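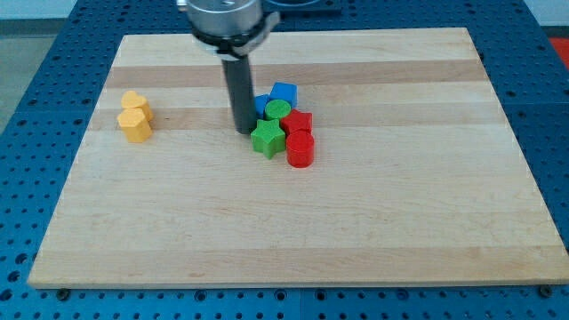 Speaker notes: The contact fault on the block-pushing cell
Session on incident review, Nesomia laboratory safety program
Notes for the presenter. Text in parentheses is not read aloud.

Opening

Good morning, and thank you for attending. This talk concerns one fault on one robot cell. It caused no injury. It damaged a board and a finger, and it stopped the work for most of an afternoon in January. The laboratory considers it worth an hour of your time, as the same settings were in use on other cells.

(Pause while the latecomers are seated.)

The task

The arm carries a single rigid finger and pushes small colored blocks across a maple board. It does not grasp them. The blocks are cubes, cylinders, stars and other simple shapes, and the operator asks for them to be gathered or separated by color or by form. During a push, the tip of the finger travels a short distance above the wood and must stay at that height. If it is too high, it rides over the blocks. If it is too low, it meets the board.

The fault

Shortly before 2 p.m. the finger was driven into the board during a long push toward the far edge. The arm continued along its path with the tip pressed against the wood and left a groove in the surface. The force limit in the controller did not stop the motion. The operator pressed the emergency stop, and the arm halted as designed.

(Slide: force trace. Allow the audience time to read the axis.)

The controller log shows contact force rising to 300 newtons. The limit for this cell, as written in the Surkon procedure, is well below that. The value loaded in the controller was 600. It had been raised for a fixture test and was not restored when the test ended.

Why the finger was low

The board had been exchanged that morning. The replacement, supplied by Adamczyk, was 2 millimeters thicker than the one before it. The height of the work surface is stored as a fixed number in the Erari configuration file, and this number was not measured again. Short pushes near the middle of the board were completed without an alarm, as the old board had been slightly bowed and the margin had been set generously. Toward the far edge that margin was gone.

The review found two separate errors. Either one alone would probably have ended in a brief stop and a line in the log.

Changes now in effect

The surface height is measured at the four corners and the center after any board is fitted. The force limit is read back from the controller at the start of each shift and compared with the written procedure. A temporary limit now expires when the controller is restarted. The finger mount is checked for play after any unplanned contact – including contact that leaves no mark.

(If asked about cost: the replacement parts were minor. Refer detailed questions to the written report.)

Open points

The audit of the remaining cells has reached 11, and the results will be circulated when it is complete. The question of a breakaway mount for the finger is still under study. Such a mount would limit damage, but it may also loosen during ordinary pushes, and the first trials have given mixed results.

(Take questions. Leave the force trace on the screen.)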